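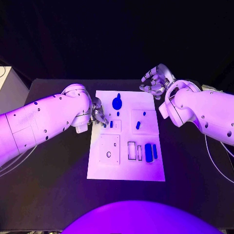
Bei uns liegt das Steckbrett seit Januar im Schrank, weil immer genau ein Teil fehlt, ob man das auch ohne Säge retten könne, fragte Flivolar neulich in den Kommentaren. Kann man. Eine Säge braucht man zum Glück nur, wenn man wie ich beim ersten Versuch alles falsch macht.

Steckbrett aufmöbeln: so geht es

Zuerst alles ausräumen und die Teile neben ihre Umrisse legen. Wer dabei mehr Teile als Umrisse hat, besitzt vermutlich zwei Spiele und hat es bisher nur nicht gemerkt. Peteck und Eker heißen bei uns die beiden Kisten, in denen sich so etwas über die Jahre vermischt, fragen Sie nicht.

Dann putzen. Lauwarmes Wasser, ein Tropfen Spülmittel, ein weiches Tuch. Für die Ränder der Ausschnitte nehme ich eine alte Zahnbürste, die danach bitte nicht zurück ins Bad wandert. Kunststoffteile trocknen auf einem Handtuch, das Brett stellt man hochkant an die Wand.

Klemmt ein Zapfen, wird nicht am Zapfen geschliffen, sondern am Loch. 300er Schleifpapier um einen Bleistift wickeln, 3 Umdrehungen, probieren, noch einmal 3. Wer ungeduldig ist, hat am Ende ein Loch, durch das alles passt, und damit ist der pädagogische Wert dahin.

Fehlende Formen ersetzt man so: Papier auf den Umriss legen, mit dem Bleistift durchreiben, ausschneiden, auf dickes Moosgummi übertragen. Beim Zuschneiden lieber außen an der Linie bleiben. Kreise sind eine Zumutung, ovale Teile erst recht. Mein erstes Oval war eine Kartoffel, es ist bis heute im Einsatz.

Zum Schluss der Standort. Auf einem dunklen Tisch sieht man ein helles Brett gut, dunkle Kleinteile dagegen überhaupt nicht mehr. Ein Tablett mit Rand hilft. Die Teile kommen danach in einen Beutel, der Beutel kommt ans Brett, und zwar mit einem richtigen Knoten.

Moosgummireste übrigens aufheben. Das nächste Teil fehlt bestimmt.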